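15th April

I finally did the desk! All of it, top to bottom, both drawers, the tray, the cookie tin, and the awful gap behind the lamp where things go to live with the dust. I started right after breakfast with my coffee still in my hand and I am writing this with a sore back and a very good mood.

It began with a phone number. I wanted to write it down, grabbed a pen, dead. Grabbed another, dead. By the time I found one that worked I'd forgotten the last four digits and had to call up the message and play it again, and by then I was too annoyed to go back to what I was doing. So out came the drawers, upside down on the rug - I know you're supposed to go one at a time, but I like to see the whole mess at once or I lose heart.

Such a haul. Pencil stubs from when we lived on Wouters Street, a stapler with no spring, three kinds of paper clips all hooked together like a necklace, the warranty for the old toaster, a birthday card I bought and never sent (it's a nice one, I'm keeping it, somebody will have a birthday). And a receipt from Plarholm for 1,789 of their points, which I had completely forgotten I owned and which ran out last October. Oh well. I did laugh.

Then the testing. I love this part! I took the back of an old calendar and scribbled with every single thing that had ink in it. The highlighters were nearly all gone. The ballpoints did better than I feared, and the fat green one I thought was finished came back after a bit of scribbling, so it gets another chance. I found 2 fountain pens in the back of the lower drawer and soaked the nibs in a saucer, and the water went the most gorgeous blue. I'll leave them overnight.

The rule I made for myself is that only what I use in a normal week gets to stand on the table. Everything else goes in the drawer, in the little boxes I saved from the tea. So the table itself is for the mesh cup, a marker, and whatever I'm working on. I wiped it down with the Stimgate soap, the one that smells like oranges, and went with the grain the way you're meant to, and I'd forgotten how pretty the pale streaks are once the papers are off them. I kept walking past just to look.

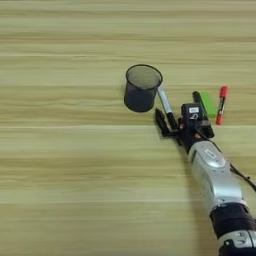 My sister thinks a mesh cup is the wrong choice altogether, and told me so on the phone this afternoon. Markers should lie flat, she says, because if they stand up the ink runs to one end and then you blame the marker. She keeps hers in a shallow tray and says one of them has lasted her nine years. She also says mesh lets the fine tips poke through and leave dots on the wood, and that I should at least put a circle of felt in the bottom.

I'm taking the felt idea, it's a good one. There's a scrap left over from the chair feet and I can cut around a jar lid. But the cup stays! I like that I can see through the sides when something small has dropped to the bottom, and it shakes clean over the trash in two seconds. The flat tray I'll try in the drawer for the spare markers, and then we'll see which ones give out first.

Still to do: the cords. I have a whole shoebox of them and no idea what half belong to. I looked at the Dustska clips in the hardware store last week, the ones that stick on under the edge of a table, and they were $6 for a pack, so maybe those. I'd have to crawl under there though, and my back has already voted.

Also need to buy stamps, and refills for the black ballpoint, the thin kind. Wrote it on a sticky note with the green pen. It worked the first time!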